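Moving the office backups off Daso

I spent most of November moving our backups from Daso to a plain rsync and snapshot setup. Daso worked fine for four years, but the restore speed dropped every time the archive grew, and the last test restore of one project folder ran for 117 minutes. The folder holds 1326 files, most of them small.

The new layout is simple. One machine pulls from the workstations at 2 a.m. over SSH. It writes to a ZFS pool with two mirrored disks, takes a snapshot, and sends the snapshot to a second box at the Mondley office. Snapshots are kept daily for a month and monthly for a year. The pull user has read access only, so a compromised workstation can't reach the pool.

Three settings mattered more than I expected. Record size was the first. I left it at the default for documents and raised it to 1M for the media dataset. Compression is lz4 everywhere; I tried zstd and saw no gain worth the CPU time on this hardware. The third was the rsync --delete flag, which I run only after a dry run has reported fewer than 100 deletions. Above that the script stops and sends mail. It has stopped once, when I renamed the Zhuravel directory and forgot about it.

Restore of the same folder now takes about six minutes over gigabit. I haven't tested a full restore from Mondley yet. The uplink there is slow, and I would probably drive over and get the disk.
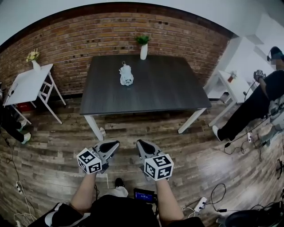 The room with the dark gray table, both grippers up.

Remaining work: the Skelura laptop still backs up to a USB drive because it's rarely on at night. I may switch it to a push job with its own dataset and a quota. Scrubs run on the first Saturday of the month and have found no errors so far. I also need to write down the pool import steps on paper, including the key location, and put a copy in the other building.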